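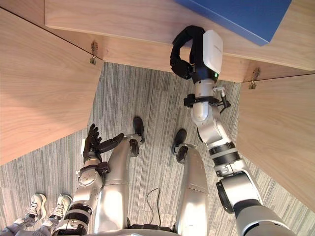 Skip the showroom and go straight to the drying sheds, one reader wrote under my last post, and if you get there after ten you'll be in line all morning. So I got there before nine! And I still stood in line, but only for coffee, and whoever left that comment, thank you, you were completely right about the sheds.

Home Trips Factories Food Archive Contact

The open day at Carkden is on July 28, 2022 this year (well, was, I'm writing this up the evening after with my feet in a bucket). Carkden makes furniture, mostly shelving and beds, out on the river road past Prernitz. If you grew up in this part of the world you've probably owned a Wutum at some point, the tall bookcase with the slanted sides that every student apartment seems to have. I've had mine through two moves and it has one shelf in upside down, which I only found out yesterday from looking at the sample one in the lobby.

Getting there is easy if you drive and a bit of a pain if you don't. I took the train to Prernitz and then the number 7 bus, which drops you at a gas station with no sidewalk. You walk along the grass until you see flags. Parking looked free and pretty chaotic.

They give you a paper wristband and a floor plan, and the floor plan is terrible. The halls are lettered in the order they were built, so B is at the far end and F is next to the gate. I walked all the way around the building looking for the entrance to C and came in through the cafeteria.

Anyway, the sheds. Boards come in from the sawmill and sit in long stacks with little sticks between the layers so air can get through, and then they go into the kilns. We got to step inside a kiln that had been shut down for the day, and the smell! Like a pencil sharpener the size of a garage. Our guide let us press a moisture meter into two boards, one fresh and one dried, and the kids in the group fought over it for the rest of the tour. A board spends 33 days between the yard and the end of the kiln, she told us, and the part that takes patience is the yard. Rush it and the boards cup, and then they're good for pallets and not much else. She had a cupped one to pass around and it rocked on the floor like a chair.

After that comes cutting and edge work, behind glass, with ear protection handed out at the door. I'll admit I drifted a little here. There was a long explanation of saw blades and I was standing at the back next to someone eating a very loud bag of chips. What I did like was the offcut wall, where every scrap gets sorted by length into open bins, and anything too small for drawer sides gets burned to heat the kilns. You can buy a bag of the scraps for next to nothing. I bought one. I have no plan for it.

The assembly hall was the busiest, and the most fun if you're traveling with children. They'd set up benches where you could put together a small stool with pegs and glue, no screws. Mine leans. The woman across from me finished hers in the time it took me to find the right pegs, then calmly made a second one. You get to keep it, and they stamp the bottom with the date, so I carried a leaning stool on the bus home and had somewhere to sit at the gas station, so there.

There's a guest book by the exit of that hall and they announced the visitor count over the speakers a little after lunch: 1,461 people through the gate. It felt like most of them were ahead of me for the sausages.

Which brings me to food. Go past the sausage stand (fine, expensive, no mustard left by noon) and around the corner to the Ağca truck. They do flatbread with spinach and white cheese, folded over and cooked in front of you, and there was barely a line at all. I had one, walked off, came back, and had another with potato. The tea is strong and comes in a real glass that you're supposed to bring back. I nearly forgot and had to jog across the lot with it.

The showroom, I'm sorry to say, is just a showroom. It has the same lamps and the same fake books as the store in town. The only reason to go in is the seconds room at the very back, where they sell pieces with a scratch or a knot in the wrong place. I saw a bed frame with a dent I had to have pointed out to me, at less than half price, and if I'd come by car I'd be sleeping on it now. A couple were measuring it with a phone charger cable, so I think it went.

A few practical things. Wear closed shoes, they do turn people away from the cutting hall in sandals and I saw it happen to a whole family. Strollers are fine everywhere except the sheds, where the ground is gravel. The bathrooms next to the cafeteria have a line, the ones upstairs by the offices don't. Bring cash for the seconds room and the scraps. The talks are in the old boiler house and they fill up, and I missed the one on glue that I'd been looking forward to (yes, really).

They do a smaller winter version in December, with the kilns running and the sheds lit up, and no stool benches. I might go back for that if I can get a ride, mostly for the seconds room and the potato flatbread. If anyone has been to the winter one, tell me in the comments whether you can still get into the yard, and whether the last bus really leaves as early as the sign said.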